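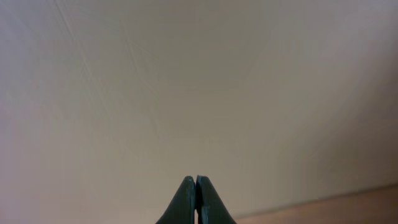

Marar wrote to us in July, after our last call, to ask whether a person who has only ever written planners in simulation would be any use to Climel. Very much so, and we'd like to say it properly this time, to everyone who held back for the same reason!

We are a team of seven in Lillau, and we are hiring a software engineer for motion planning and control. You would spend most of your days in Stikix, our toolkit for small tabletop arms (it began as a script for opening and closing a gripper, and has grown a good deal since then). Wrist camera views feed the perception side, and the planner has to make sense of them even when a plain pale surface is all there is to go on.

What you would work on
Slow, careful approach moves near walls and panels
Keeping two arms on one table out of each other's way
Logging and replay tools that the rest of us will thank you for 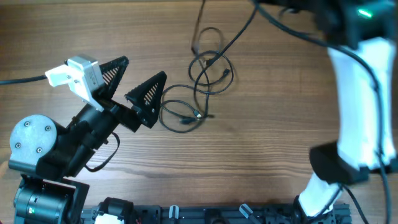 What we hope you bring
Good Python, some C++, and patience with other people's code. A degree is welcome but we don't ask for one.

What we offer
27 days of vacation, a desk near the arms, and up to 6 weeks of paid training in your first year.

How to apply
Send a short letter and a piece of code you enjoyed writing to the Climel office in Lillau. We read everything and reply within 5 working days.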